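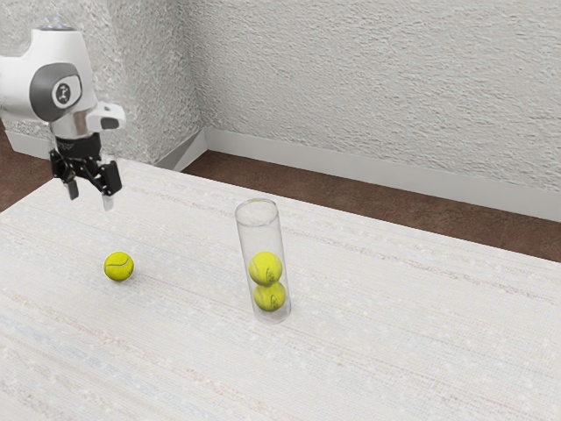 Inicio > Noticias > Automatización > Normas

Flarnus publica una guía de buenas prácticas para ensayar brazos robóticos en simulación

2 nov 2020

Compartir 9 | Comentarios 2

La empresa Flarnus ha publicado hoy una guía para los equipos que prueban brazos robóticos en simulación antes de pasar al robot real. El texto fue redactado con el laboratorio Kermani y contiene seis reglas, que las dos entidades aplican desde junio en sus propios proyectos.

La regla principal se refiere al informe de resultados. Quien declare un porcentaje de éxito en una tarea de agarre, por ejemplo guardar pelotas de tenis en un tubo transparente, debe indicar también cuántos intentos se hicieron y en qué posición inicial estaba cada objeto. La guía pide un mínimo de 500 intentos por tarea. Los intentos fallidos se deben conservar con el mismo detalle que los buenos.

«Hemos leído informes donde solo aparecía la mejor serie, y con eso no es posible comparar nada», explica Olga Alcaraz, coordinadora del documento. Según ella, los materiales transparentes merecen un apartado propio — las cámaras simuladas los ven con una limpieza que en el taller no existe.

Otra regla obliga a definir por escrito cuándo termina un intento. Si la pelota toca el borde del tubo y cae fuera, el intento cuenta como fallo, aunque el brazo la recoja después.

Santosh Sachdeva, ingeniero de Kermani, reconoce que el mínimo de intentos ha sido el punto más discutido. Algunos equipos pequeños lo consideran demasiado alto para tareas lentas, y la próxima versión podría incluir una excepción para ellos.

La guía es gratuita y de aplicación voluntaria. Los comentarios se pueden enviar a Flarnus hasta final de año.

Anterior | Siguiente | Más noticias | Contacto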